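Humer Building Walkthrough - Rooms and Worktables
Safety and housekeeping checklist, lower floor
Form 1541, comments typed in after the walk

Status key: OK / FIX / WATCH / N/A
FIX means it goes on the work list. WATCH means look again next round. If a line has no comment there was nothing to say.

Started late, elevator was tied up with a furniture delivery. Did the hallway first, then storage, then the sink room, then the table room. Last time the order was the other way so don't compare line by line.

HALLWAY AND DOORS

Exit signs lit - OK
Exit door opens all the way - OK
Opens fine now, the mat that was bunching up under it got cut down. Edge is a little ragged, not a trip.

Path clear, wall to wall - FIX
Delivery boxes from Pastor stacked outside storage again. Flattened ones leaning on top of full ones. Moved what I could. Needs to be gone same day, please, I wrote this last time too.

Floor dry and even - WATCH
Tile by the drinking fountain rocks when you step on the corner. Taped. Tape is not a repair.

Extinguisher in place, tag readable - OK
Pin in, gauge in the green. Somebody hung a coat on the bracket - took it off and left it on the bench.

Emergency lighting test - OK
Pressed and held. Both ends of the hall came on. The far one is dimmer, might just be dust on the cover.

Evacuation map posted - FIX
Map is the old one, still shows the closet that got knocked out. New one is printed supposedly.

STORAGE, ROOM 13

Shelves fixed to wall - OK
Pulled on every upright. The Ellix unit had a loose bracket in spring, solid now.

Heavy stuff low, light stuff high - FIX
Paper cases on the top shelf. Whole cases. Bring them down before somebody wears one. Stepstool is there but it's the wobbly one, see next.

Stepstool condition - FIX
Rubber foot missing. Tagged it DO NOT USE and turned it to the wall. Ordered a new one, price came back under the limit so no form needed.

Clearance under sprinkler heads - WATCH
Fine today, only because the holiday bins are out. When they come back in it will be tight.

Light switch and cover plate - OK
Cover plate replaced. Screw heads not quite flush, nothing sharp.

Chemicals labeled - OK
Glass cleaner, floor cleaner, the usual. One spray bottle had marker so faded I relabled it on the spot.

Door closes and latches - WATCH
Latches if you pull it. Doesn't latch on its own. Closer probably needs adjusting.

SINK ROOM

Water runs, drains - OK
Hot tap slow to warm up, that's normal for this end of the building.

Outlets near sink tested - OK
Test and reset both worked.

Extension cord under counter - FIX
Fan plugged into an extension cord plugged into a power strip. Unplugged the lot. Fan can go straight in the wall, there's a free outlet right behind it.

Towels, soap, trash - OK
Trash was full at 3, emptied it myself.

First aid kit stocked - FIX
Short on the wide bandages and the eye wash is past date. Refill is on the Pastor order.

Fridge - N/A
Not a safety line really but the shelf is sticky. Somebody.

TABLE ROOM, GENERAL

Door and sightline from hall - OK
Window in the door is clear, poster is off it.

Overhead lights - OK
No flicker. One diffuser panel was sitting crooked, pushed it back with a broom handle.

Ventilation grille clear - OK
Dusty. Not blocked. Wipe next time the ladder is out.

Chairs - FIX
Gray rolling chair has a cracked back and pinches. Out of the room, with the bulk pickup. The rest roll ok.

Floor around tables - OK
Swept before I got there, looked like. Nothing under foot.

Small-items rule: blocks, markers, caps and so on get put in the bin at the end of the day. Not on the floor, not along the table edge where they roll off. Whiteboard stays on its stand, toward the back, so it doesn't get an elbow. Keep the front edge clear for whoever is wiping down. 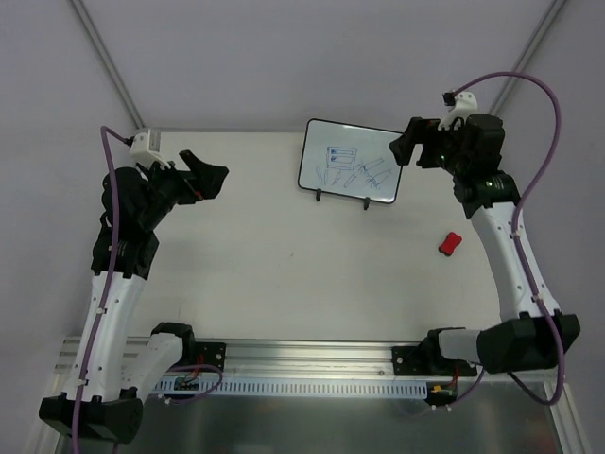
FLANDENT, July

Tabletop comments follow. Did this table slow and the others quick, it's the one we get the most notes about. White top, pale gray walls around it, so any crumb or marker streak shows and people report it as damage. Most of the time it's marker. Wipe first, report second.

TABLE ROOM, TABLETOP AND WALLS

Surface free of cracks, chips, splinters - OK
Ran a cloth over it and the cloth didn't snag. Pencil marks came off with plain water.

Loose items put away - FIX
Little red block left out on the table, right hand side. Small thing, yes, but that's what the line is for. Into the bin.

Whiteboard steady on its stand - WATCH
Stand is near the back edge, good, leave it there. Pushed the board with one finger, gave a bit and came back. I'd like a strip of grip tape under the stand. Not urgent.

Walls around table upright, no gaps - OK
No give when leaned on, light lean only. Please don't sit on them or hang bags off them.

Sharp edges or corners - OK
Felt along with a glove on. Corners fine.

Fasteners tight, nothing sticking out - OK
Checked along the front by hand. Didn't put a wrench to anything, if you want a torque check thats a different form.

Cables clear of walking path - OK
Look at where they hang below the table, not just on top. Feet catch low ones first. Still want the chair kept back from that side.

Floor load and table legs - OK
Rocked it from each end. Feet all touching. Shim from last round is still in.

Cleaning product used - WATCH
Found the strong degreaser next to the cloths. Don't use that on the white top, it'll yellow. Mild soap and water, dry it after. Put the degreaser back in 13.

Glare - OK
Somebody complained about glare off the white surface in the afternoon. Stood on both sides with the blinds up and the blinds down. Down is better. Leave them down after lunch.

OTHER TABLES, SAME ROOM

Surfaces - OK
One coffee ring.

Legs and levelers - WATCH
Table by the window has a leveler wound out nearly to the end. Holds for now.

Drawers close fully - FIX
Top drawer sticks out about a thumb width and catches hips. Something jammed behind it, couldn't reach. Needs the drawer pulled.

Power strips - OK
None daisy chained in this room, nice change.

WORK LIST

Boxes out of hallway, same day
New evacuation map up, old one in recycling
Rocking tile by the fountain reset properly
Paper cases down off top shelf
Stepstool swapped, old one cut up so it doesn't come back
First aid refill
Fan direct to wall outlet
Drawer pulled and cleared
Red block in bin, small items bin moved closer to the table so people will use it
Grip tape under whiteboard stand, if there's any left on the roll

Budget note: anything over 1000 goes up for approval, nothing on this list gets close except maybe the tile if they decide to do the whole strip.

COMMENTS RECEIVED AFTER POSTING

Re the boxes - Pastor drops before the desk is staffed, so they sit. Can we get a spot inside the loading door instead?
Reply: yes, use the left bay. Put a sign up today.

Re the crooked diffuser - it has done that since the lights were changed. Clip is missing.
Reply: added to list, thanks.

Re small items bin - the lid is a pain, people give up on it.
Reply: take the lid off then. Leave it on the shelf underneath.

Re blinds - the cord on the left one is frayed.
Reply: missed that, sorry. Looked again, it's frayed near the top. FIX. Don't pull it, turn the wand on the other one and leave the left one down.

Re degreaser - was me, thought it was the same stuff in a new bottle.
Reply: no problem. Bottles do look alike, will put a colored band on the strong one.

Next walk: same route, start with storage. Bring the ladder and a working flashlight, mine died in 13.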